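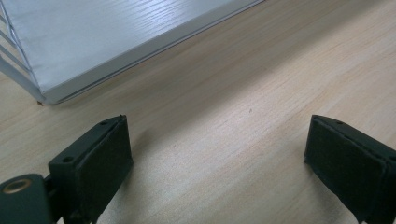

Wanted: people to be outwitted by a cartoon jewel thief

Tully Brastell has stolen the Leaning Lighthouse, a national anthem and all the vowels from a road sign in Portugal. We made her, so we feel partly responsible. Clotik is looking for 20 playtesters to chase her round the world in our geography detective game, and to tell us where it gets boring.

You'll play the first 64 cases over six weeks in November and a bit of December, at home, on your own computer. Expect to give it four hours a week. After each case you fill in a short form. "Fine" is not a useful answer. "I guessed Peru three times and the parrot laughed at me" is.

You should be over 18, have a computer that isn't held together by hope, and be able to write a clear sentence when cross. You don't need to know your capitals. Two of our writers don't, and they wrote the clues.

We would especially like to hear from anyone who grew up on this sort of game and still bears a grudge, and from anyone who has never touched one.

The pay is £679 for the full run, in two halves. Grekico, our publisher, handles the money and has so far been prompt about it.

To apply, send us up to 45 words on the worst puzzle you ever met in a game. No CVs, please. Applications close on 21 September 2025, at midnight, UK time.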